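Visit to the Trelora showroom, Ginivcombe, 18 January 2023

Davina Forsyth and I went to see the suturing practice package that Trelora has sold since November. Ginette Guérin ran the session. The package covers console time, two needle drivers and a box of tissue pads.
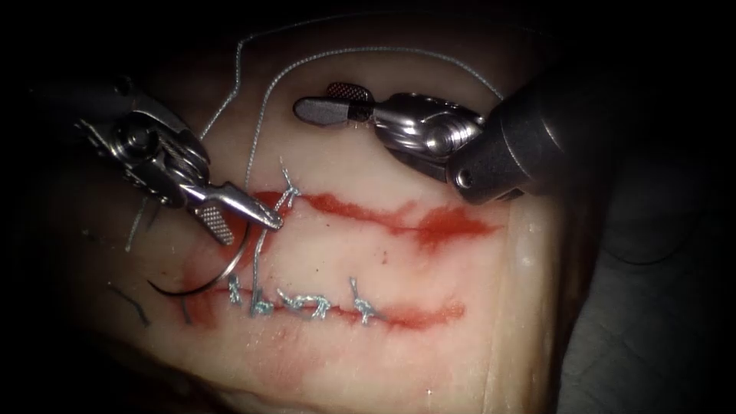
Pads are sold in cases of 114, and a case costs $957. Davina thought that was high for a teaching lab our size. Guérin said smaller orders go through Thoroddsen, with a longer wait. We asked for a written quote on both before we left.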